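Sitix Home Help — Furniture and Surfaces
Posted in September by Bornska

Pale tabletop: real wood or a printed surface, and can I sand it?

I have a second-hand table with a light top and long wavy grain. It came without paperwork. The previous owner called it "wood" and left it at that. I would like to take the surface back and refinish it matt, but I don't want to go through a thin layer and ruin it.

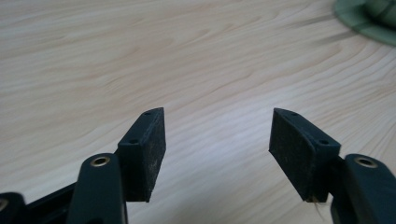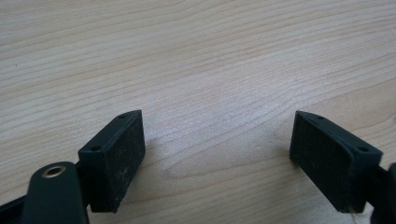

The top measures 610 mm across the short side. There is a slight sheen in the middle where the light falls, and I can't feel the grain with a fingernail. The underside is painted, so it tells me nothing. Is there a test that leaves no mark?

Stiver
Updated at 21.40

Look at the edge before anything else. On solid timber, the lines on the face carry on over the edge and come out as end grain on the two short sides. On veneer, the face lines stop at the corner and a separate strip begins — often with a fine joint you can catch with a blade held flat. A printed surface usually repeats, so pick one distinctive oval in the grain and look for its twin elsewhere on the top.

Wavy grain proves nothing either way. It is common on rotary-cut veneer and just as common on printed sheet.

If it is veneer, assume 0.6 mm or less. Do not use a machine sander. Use 240 grit by hand, along the grain, and stop when the old finish goes dull. If it is printed, don't sand at all.

Mridha

Just sand it, mine was fine. I used 100 grit and two coats of oil.

Tallow_end

I would not start at 100 on an unknown top. Put a drop of white spirit on a hidden spot under the overhang, if any of it is unpainted. Bare or oiled wood darkens for a minute or so. A sealed or printed surface doesn't change, so a negative result doesn't separate the 2. You still need the edge check.

Related
Removing white heat rings from varnish
Which grit for which finish?
Filling a chipped veneer corner
3 ways to level a rocking table

This site uses cookies to remember your settings. Accept | Manage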